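Who Should Be Teaching the Robots?

Position of the Temport Institute on Manual Demonstration in Applied Automation

Public discussion of industrial robots still assumes that machines are programmed by specialists and then left to run. In a growing number of workshops this is only partly true. A robot arm is guided through a task by a person, either by moving the arm directly or by steering it from a control device, and the recorded motion becomes the material from which the robot learns. The Institute supports this practice. It is concerned, however, about the way the work is staffed and recorded.

At most sites known to us, demonstrations are given by whoever is available. Often this means a junior engineer or a student on a short placement, who has read the task sheet on Thursday morning and is expected to deliver a full set of recordings by the end of the day. The person who has done the same job by hand for years is seldom asked. A demonstration carries the habits of the demonstrator. If the demonstrator hesitates before every grasp, the robot will be given hesitation to learn from.

During the Skotcombe trial in June, the Institute compared two groups working on a bin picking task. The first group consisted of 11 engineering trainees. The second consisted of 11 warehouse packers with no previous experience of robots. All 22 received the same introduction to the controls. The trainees learned the equipment faster. The packers made better decisions about the objects: which one to take first, from which side to approach it, and when to push an item clear of the wall before attempting to lift it. Their recordings required less correction, and our technical staff preferred them for training.

Domnica Pîrvu, who supervised the trial, has argued that these decisions are a form of skilled labor and should be paid at a skilled rate. The Institute agrees. Under present arrangements, packers who give demonstrations are usually paid their ordinary hourly wage, while the recordings remain in use long after the session is over. We do not propose royalties, which would be difficult to administer fairly. We do propose a separate rate for demonstration work, written consent for each purpose to which the recordings are put, and the right to decline without effect on regular employment.

A contrary view deserves a fair hearing. Iulian Stoica of the Lultberg program holds that the source of a demonstration matters less each year, as larger collections of data smooth out the faults of any one person. He may be right in the long term. Small firms do not work in the long term. A company that can afford 39 recordings of a task needs those recordings to be good, and it cannot count on a larger collection to hide the poor ones.

There is also the question of what is thrown away. Many sites delete failed attempts at the end of the shift and keep only the clean ones. We regard this as a mistake. A dropped packet followed by a sensible recovery tells the robot something that a perfect lift cannot. Failed attempts should be kept, labeled as such, and stored with a short written note by the person at the controls.

The Institute therefore asks its member organizations to name the occupation of every demonstrator in their records, without naming the individual, and to report on pay and consent in their next annual return. Guidance on the form of the return will be sent to members separately.
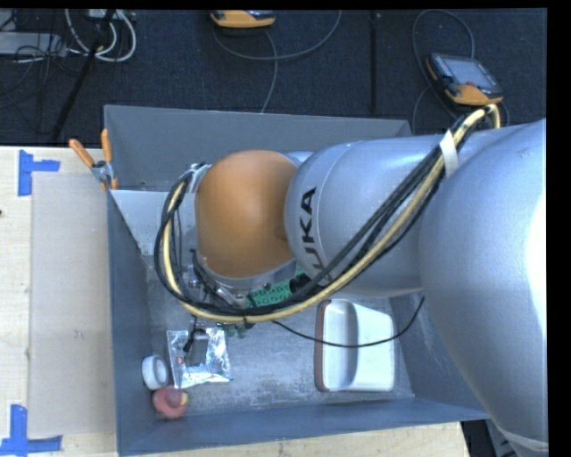
A KUKA arm over a bin of mixed items, with a teach pendant on the floor behind.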